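Clearing the Dining Table: Frequently Asked Questions
Tudcombe Home Tidying

We get the same questions every November, when people remember that the dining table is for dining and that relatives are coming to check. The answers are gathered on this page to save everyone some typing.

How long does a table take?

Two hours, if you let us do it. Longer if you stand next to us and explain each item. We don't mind the explanations, but we do charge for them.

Do I need to clear anything before you arrive?

No. People who pre-clear a table usually pre-clear it onto a chair, and then we have a table and a chair to do. Leave it all where it landed.

What counts as a table item?

Anything used at the table, by a person sitting down, in the past 14 days. A tumbler with a drink still in it counts. A cosmetics box does not, however good the light is in there.

Where do you start?

With fabric and bags. They take up the most room and they hide things - usually more bags. Lift the cloth first, along with whatever plastic has attached itself to it, and you'll get back a surprising amount of tablecloth. Cans, wrappers and snack packets come next. Bottles lying on their sides go last, once there is somewhere to stand them up.

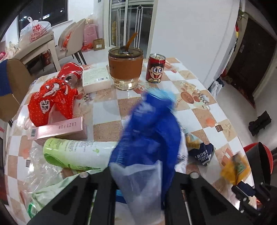
Will you throw away my snacks?

Only the empties. Sealed packets go in one basket, opened ones in another, and you decide about the second basket yourself. We have been wrong about stale crackers before and the letter was quite long.

What about boxes with nothing in them?

We flatten them. If you're keeping a box in case you return the thing that came in it, tell us, and we'll write the return date on the side in large numbers. Most get flattened at the second visit.

Can I keep my patterned tablecloth?

Of course. Do bear in mind that a busy print is very good at hiding small objects. We run a flat hand over the whole cloth before we shake it out, and we suggest you do the same.

Which baskets do you use?

The Vik, in the medium size. The Divum is handsomer but it tips over if you look at it.

Do you travel?

As far as Dreltthorpe. Past that we add a mileage charge and bring our own lunch, which we eat in the car so as not to start the whole thing over again.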